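Gredel Teach Station for Two-Finger Grippers

Product number 544
Manufacturer: Gredel
Distributed by Himix, Zilville

The Gredel Teach Station allows an operator to show a robot arm a task directly. The operator may move the arm by hand or control it remotely with the paired handset. Each demonstration is stored as a recording that can be replayed, trimmed, or combined with others for training.

Wrist view

The operator's screen shows the live picture from the wrist camera beside the finger position readout. Cloth handling is the most common use of this view. Drawstrings, seams and waistbands remain visible at close range, and the operator can choose a grasp point before closing the fingers. 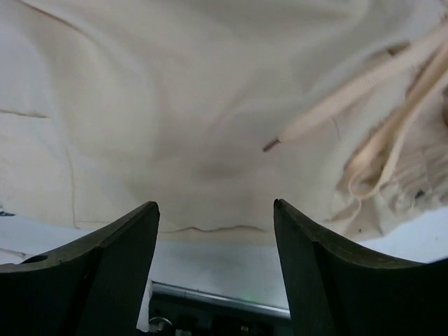 Control modes

Hand guiding: the arm is released with the grip switch and moves under light pressure.
Remote control: the handset operates the arm and both fingers from up to 8 meters.
Mixed: the operator may change modes during a recording. The change is marked on the timeline.

Specifications

Recording storage: 1362 demonstrations at standard length
Station weight: 432 ounces, without arm
Mounting: table edge or floor stand
Compatible arms: Gredel series and Antunes arms with the adapter plate (sold separately)

Ordering and support

Orders are accepted through Himix. Units ordered in March or later include the revised handset. Operator training is available at the Zilville office by appointment.

Page last revised April 9, 2025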